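Fladus 6 update puts background tabs to sleep and cuts memory use

KULDALE, August – Zurkari today released version 6 of Fladus, its free web browser for Windows and Linux laptops. The new version pauses tabs that have not been used for 90 seconds and frees the memory they were holding.

Paused tabs stay in the tab bar and reload when the user clicks them. Pages that are playing sound, running a download or holding a half-filled form are left alone. Users can turn the feature off for any site from the address bar menu.

Zurkari tested the update with 1180 users before release. Most of the bug reports concerned webmail pages that missed new message alerts while paused, and this was fixed in the second test build.

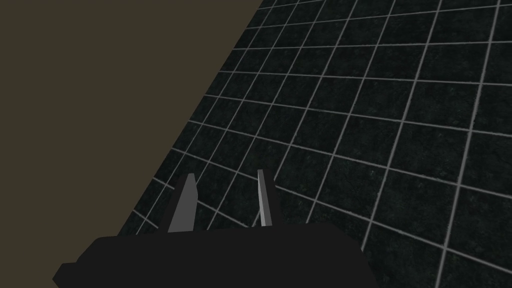
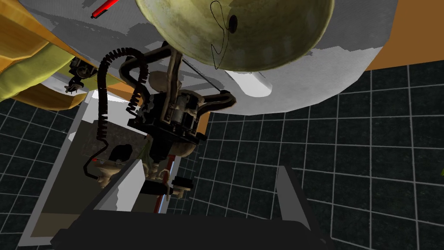

Computer-rendered views, each with a robotic gripper.

"People keep a lot of tabs open and they are not going to stop," said Hanneke Verhoeven, head of browser development at Zurkari. "We wanted the laptop to cope with that without asking anyone to change their habits."

Version 6 also brings a new page for managing extensions, built with the design studio Fragkou. It lists how much memory each extension is using – a figure that was previously hidden in the developer tools.

Fladus 6 needs 2 GB of memory. Existing users will receive the update automatically over the coming weeks, or can install it now from the Help menu. Bookmarks and saved passwords carry over. Version 5 will get security fixes until the next major release.

Press contact: Zurkari press office, Kuldale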